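Clarkthorpe Supply Room — Workshop Notebook
Entry for July, second sheet
Kept by Oanh Âu. Remarks from Hòa Vũ and Khang Đồng entered where noted.

Subject: Restocking and arrangement of small stationery, white shelving unit, lower compartment

9:15 a.m. Work resumed on the small-goods shelving. The upper compartments were finished during the previous session and are recorded on the first sheet. The lower compartment had been left until the carton from Loso was checked against the delivery note. Phúc Tăng completed that check before the start of work and initialed the note. It is filed in the gray binder, behind the July divider.

The shelf was wiped with a damp cloth and left to dry with the door of the room open. A strip of old tape along the front lip came away with some difficulty and left a residue. Khang Đồng removed most of it with citrus cleaner. A faint mark remains at the right end and may be disregarded.

9:40 a.m. Discussion of method. The former practice at Clarkthorpe was to empty small boxes into open trays. This was given up in the spring, after clips of different sizes became mixed and had to be sorted by hand. The present practice is to keep small goods in the maker's own boxes, closed, with the printed top facing up, until a box is drawn for use. A drawn box goes to the desk that requested it and does not return to the shelf once opened.

Hòa Vũ asked that the following be written down, as it was agreed verbally and has already been forgotten once:

Boxes of one kind are to stand together and touch on all inner sides.
The printed tops are to read in the same direction, right way up for a person standing in front of the unit.
Blocks are built from the back wall forward.
Clips and staples are not to share a block, even where there is room.

The third point was the subject of some disagreement. Khang Đồng prefers to build from the front edge, which gives a straight line at once and looks correct from the doorway. The difficulty is that any error then collects at the back, out of sight, and boxes are found there weeks later lying on their sides. It was settled that the back wall is the reference. The front line is allowed to fall where it falls.

10:05 a.m. Paper clips. The boxes were first laid on the shelf with space between them so that the tops could be read, and then brought back against the wall and squared by hand. A block of four is a convenient unit. It can be held between two palms and pressed true in one movement, and the boxes do not have to be adjusted singly.

Observation on the boxes themselves: the lids are slightly larger than the bases, which means that pressure applied low on the sides leaves a gap at the top. Pressure should be applied at the level of the lid. This was tried both ways and the difference is plain.

10:30 a.m. Staples. The same procedure was followed, with one change. The staple boxes are heavy for their size and slide less readily on the shelf than the clip boxes. It was found easier to join them end to end in the hands, as a strip, and then to set the strip down in its place. Two to a strip is comfortable. Three was attempted by Khang Đồng and the middle box dropped out. No damage to the contents.

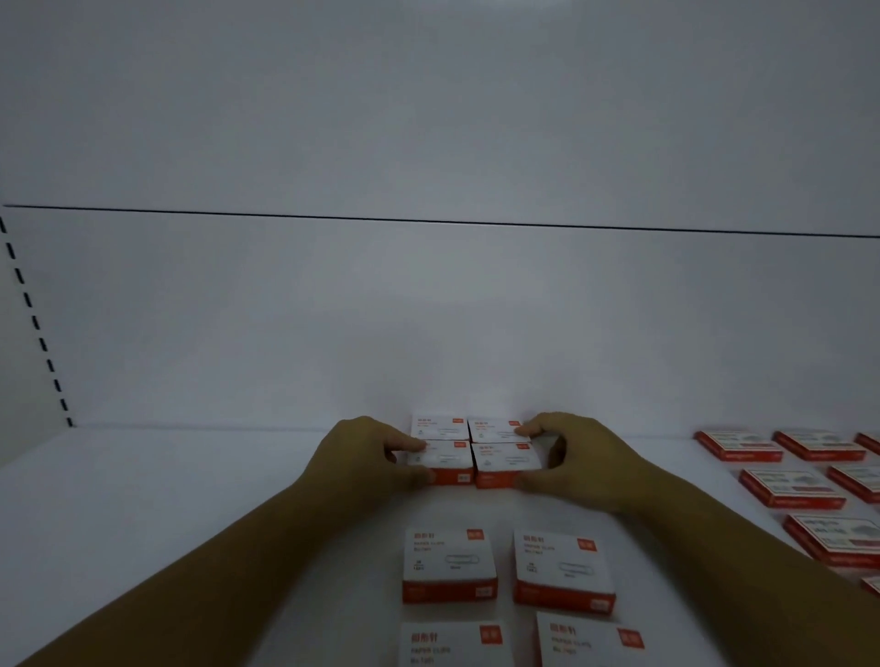

Clips, squared at the back of the shelf. 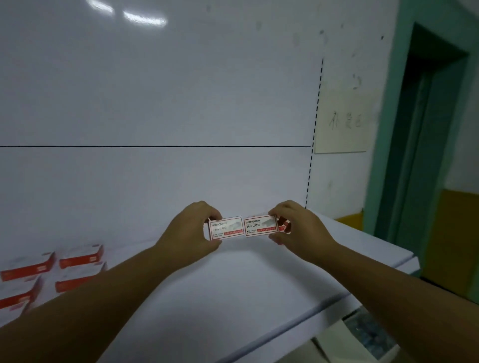
Question raised for the record: When a block is partly used up, should the remaining boxes be moved back to close the gap?
They should be left where they are until the next restocking. An open place in the block shows the person making the monthly order what has been drawn, and closing it removes that information. Boxes are drawn from the front of the block only, so that the gap always opens toward the person standing at the shelf.

10:55 a.m. Labels. The shelf labels printed for the spring arrangement no longer correspond to the contents. Ánh Sầm has offered to prepare new ones on the Eren label maker at the front office. The wording requested is as follows:

PAPER CLIPS — closed boxes only
STAPLES 24/6 — closed boxes only

The size is to be given on the staple label. Two desk staplers in the building take a different staple, and on two occasions in the past year a box of 24/6 was carried off, opened, found not to fit, and left on a windowsill. Those staplers are the old Flallex pair in the reading room. Their staples are kept in the reading room drawer and are not to be brought into this unit.

The label tape should be the 15 mm width. The narrower tape was used previously and could not be read without bending down, the compartment being a low one. Labels are to be fixed to the front lip, centered on the block they refer to, after the lip has been wiped again.

11:20 a.m. Remarks on the compartment. The low position was questioned by Hòa Vũ, who would have these goods at waist height. The objection is reasonable. Against it, the waist-height compartment is taken up by copier paper and envelopes, which are drawn far more often and are awkward to lift from near the floor. It was decided to leave the present order until the end of the quarter and to review it then. Anyone working in the lower compartment for more than a few minutes should use the kneeling pad, which hangs on the hook inside the door.

The shelf surface is glossy and the boxes move on it if the unit is knocked. A thin liner was considered. Khang Đồng has a roll of ribbed drawer liner left from another job and will cut a piece to size as a trial, to be fitted under the staple block only. If it holds dust or lifts at the corners, it is to be taken out again and the result entered in this book. The liner must stop short of the front lip so that it does not interfere with the labels.

11:45 a.m. Stock card. The card for this compartment was rewritten, the old one being full on both sides. Two columns have been added, one for the desk receiving the box and one for initials. The reorder level has been set at 11 boxes for clips and 17 for staples. Staples are set higher on account of the autumn binding work, which used more than expected last year and led to a special order with a delivery charge. The figures were proposed by Phúc Tăng from the previous cards, and I see no reason to alter them.

The card is kept in the clear sleeve taped to the left upright. It is not to be taken to the office. A person who needs the figures elsewhere should copy them out.

Method note for whoever carries out the next restocking:

Read the stock card first and write down what it says should be on the shelf. Compare before adding anything. Any boxes left from the present stock are to be brought forward, and the new ones placed behind them, against the wall. This means lifting the old block out entirely, which takes longer but prevents the same boxes from staying at the back for years. Square the new block at lid level as described above. Return the old boxes in front, tops up, same direction. Enter the new total and initial it.

Empty cartons are to be flattened and taken to the recycling cage on the same day. The carton from Loso was found useful for rubber bands and has been kept — Ánh Sầm has it in the front office.

Outstanding:

Labels (Ánh Sầm).
Liner trial under staples (Khang Đồng).
Second cleaning of front lip before labels are fixed (O. Âu).
Small note for the reading room drawer concerning the Flallex staples (Hòa Vũ).
Position of compartment, review at end of quarter (all).

12:10 p.m. Kneeling pad returned to hook, cloths put out to wash. Work continues on the third sheet with the adhesive tapes and correction fluid, which still need checking for dried-out stock before they are given a place. Key returned to Phúc Tăng.

O. Âu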